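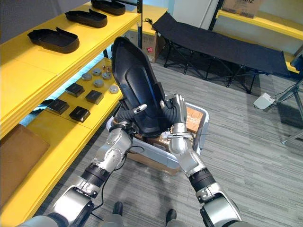
White film on rubber parts after winter storage – how do I get it off?

Bleddyn Gough

I keep the rubber bits for an old Mota 804 motorcycle in plastic storage bins in an unheated garage just outside Skilton. Fork gaiters, grips, footpeg covers, a couple of spare hoses. Some are original and some are replacements I bought six years ago and never fitted. Everything was black when it went in last fall. I opened the bins in April and most of it has a whitish film, worse on the replacements than on the originals.

It wipes off with a dry cloth but it is back within a few days. One of the gaiters also feels stiffer than I remember. Is this mold, or is the rubber breaking down? And is there a product that will stop it coming back? A guy at the parts counter told me to use tire shine, but I don't want anything greasy near the fork seals.

The bins have lids. The garage floor is concrete and the bins sit right on it.

oldgasket

It's most likely bloom. Rubber has waxes and other additives mixed in when it's made, and they move to the surface over time. The wax is there on purpose, to protect against ozone. It shows up more on parts that sit still. A part that flexes and gets handled keeps losing the film and you never notice it.

To tell it from mold, warm a small patch with a hair dryer on low. Wax bloom will usually fade or go clear. Mold won't, and it tends to be patchy and a bit fuzzy and smells like a basement.

If it's bloom, you don't strictly have to do anything. If you want it off for looks, wash with warm water and a little dish soap, rinse, and let it dry in the shade. Skip gasoline, brake cleaner and anything petroleum based. They can swell the rubber and they take out the stuff that's protecting it.

The stiff gaiter is a separate question. Bend it hard with your thumbs and look for fine cracks on the outside of the bend. Cracks mean it's done.

pjr_twowheels

Just use Hollo rubber dressing, I put it on everything. Used it on my gaiters and rode 930 miles last summer, no problems.

marshallow

Agree with oldgasket on the bloom. I'd add a few things about cleaning and storage, having lost a whole box of parts to both.

Wash before you store. Road grime and oil left on rubber over a winter do more harm than the bloom does. Dry everything fully before the lid goes on. I leave mine out overnight.
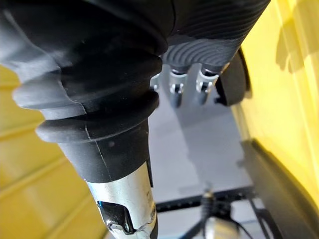
Fork gaiters take the longest of anything on your list. On black rubber with rounded accordion ridges like these, the crests catch the light and look clean while the recesses between them stay dark, so dirt sits down in there and you miss it. Stretch the gaiter out as far as it will go and work a soft toothbrush around each groove. Check any molded seam line too – I've had one start to open there before anything else looked bad.

For storage, get the bins up off the concrete onto a shelf or a couple of boards. Keep them away from sunlight and away from electric motors, battery chargers and the freezer if you have one out there, because sparking motors make ozone. Don't fold anything or stack weight on it. Gaiters should be left at their natural length, neither squashed flat nor stretched.

I would not use the Hollo stuff on the forks without reading the label. If it has petroleum distillates, keep it off. A thin wipe of plain silicone is what I use, and only on the outside.

Bleddyn Gough

Thanks. Hair dryer test made the film disappear on the grips and both hoses, so bloom it is. The stiff gaiter has cracks near the bottom clamp and I've ordered a pair. Bins are on a shelf now.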